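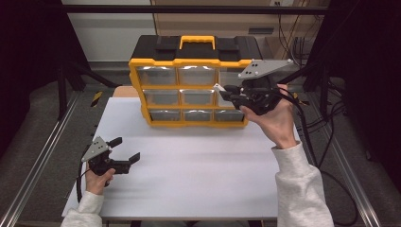
A pair of hand-held grippers and a nine-drawer parts organizer.

By Chutima Suwannarat | January

Treseto will rent you two grippers, one for each hand, for 1,118 dollars a month. You supply the hands. The idea is that you do a chore the gripper's way, and a robot studies your technique later. Treseto suggests 50 takes per chore. By my ninth small drawer I had grown very fond of my own fingers.

The cables want managing. The manual wants an editor.

We use cookies. Manage settings

Related
Nomico's Cai arm, reviewed
A slow week in Gornarley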